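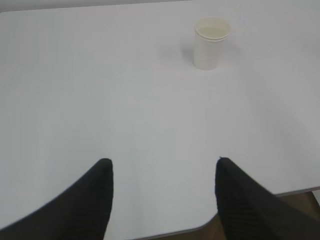
Paper cups, planners and patience: a talk with Johanna Berchtold

Johanna Berchtold had put the kettle on before I'd found the right door, and by the time we sat down she was already explaining why white is such a rotten colour. She didn't mean for walls. She writes the software that tells a robot arm where things are and how to get to them, at a small outfit called Milell, and white things on white tables have taken up a fair slice of her year.

"A person looks at a pale cup on a pale table and sees a cup, end of story," she said, pouring. "The software gets a lot of numbers that are nearly the same as the numbers beside them. So you end up leaning on the rim, or on the shadow, and the shadow is a terrible friend. It will happily tell you the cup is somewhere it isn't."

The program she looks after is called Farkilero, a name she inherited and has given up trying to justify at family dinners. It takes the view from the camera at the wrist, makes a guess at where the object is standing, and hands that guess to a planner, and the planner works out how the arm should travel. There used to be a tidy wall between those two halves. One team owned the seeing and the other owned the moving, and they met over a spreadsheet.

Taking the wall down was Johanna's doing, mostly, and she is a bit shy about it. In July she rewrote the part in the middle so that the guess arrives along with a measure of how shaky it is. If the guess is shaky, the planner keeps the fingers open and creeps forward for a better look before it commits to anything.

"My dad drove trucks, and he'd back up to a loading dock the same way," she told me. "A little bit, stop, look in the mirror, a little bit more. He wasn't slow, mind you! He just wouldn't do the last bit until he was happy with it."

I asked how she could tell the change was worth the bother, and she pulled her laptop over (moving a plate of very good shortbread to do it) and showed me the log for the new version. It held 893 attempts by then, every one with its planned path, the path the arm took, and a plain note about the ending. She reads a surprising number of them herself. Brosby, the replay tool she uses, lets her step through an attempt and see what the planner believed at each moment, and she would sooner give up coffee than go back to working without it.

"The failures where it misses by a mile are lovely, you find those before lunch," she said. "I had one where the fingers closed a touch early, and it took me six days. Six! The two clocks had drifted apart by 30 milliseconds, so the arm was acting on slightly old news."

Her fix was a few lines long. The test she wrote to catch it next time was a good deal longer, and I got the feeling she was prouder of the test.

We talked for a while about Iglesias, the next project, where the same code will have to cope with up to three objects at once and choose which to go for first. She's looking forward to it and dreading it in about equal measure. The choosing is simple enough on paper, she reckons, but a planner that changes its mind halfway can dither between two cups like a kid at an ice cream counter, and she'd like it to be allowed to reconsider without being allowed to dither.

And the white cups? They're staying in the tests. A colleague suggested switching to red ones, and Johanna was quite polite about it.

"I told him he could have red cups at his birthday," she said, and offered me the last of the shortbread.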